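Section 9: Setting the thermostat schedule

Before you start, have the model number of your furnace or heat pump handy. The Givero wall thermostat works with most single-stage equipment. The box says "all systems," and we would take that with a grain of salt. If your unit uses line voltage (thick wires, wire nuts), stop and call an installer.

1. Press and hold MENU until the screen shows SCHED.

2. Enter the installer code, 1355, and press OK.

3. Choose 5-2 for separate weekday and weekend settings, or 7 if every day is different. Most people who pick 7 end up typing in the same numbers seven times.

4. Set the WAKE time and temperature. Use the time you get out of bed.

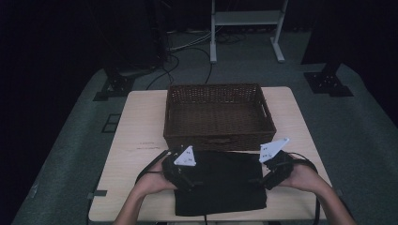
5. Set LEAVE, RETURN and SLEEP the same way. You can skip a period by holding the down arrow until the time shows dashes.

6. Press OK, then MENU. If you walk away before this step, the thermostat drops everything you entered and doesn't warn you.

Note: Large overnight setbacks are often sold as free money. With a furnace, a modest one can help. With a heat pump, a big morning jump may bring on the electric backup strips and eat up whatever you saved. Start with 2 degrees and compare your bills before going further.

Caution: Do not set the cooling delay to zero. Restarting a compressor too soon can damage it, and the warranty may not cover the repair.

About "Learning" mode

Learning mode is off when the unit ships, and we suggest leaving it off for the first month. It treats every button press as a preference, including the ones made by guests.
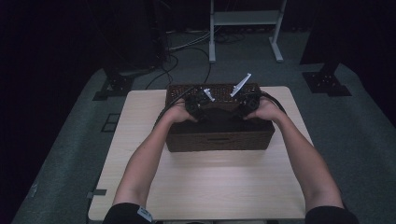 If you do turn it on, write down your schedule first. There is no undo. Clearing the learned settings also clears the schedule, the filter reminder and the clock.

Error 227

This code means the thermostat has lost contact with the outdoor sensor. Replace the sensor batteries and wait for the reading to come back. If the code returns within a day, move the sensor closer to the house. The range printed on the package assumes no walls, and your house has walls.

Revised October 2018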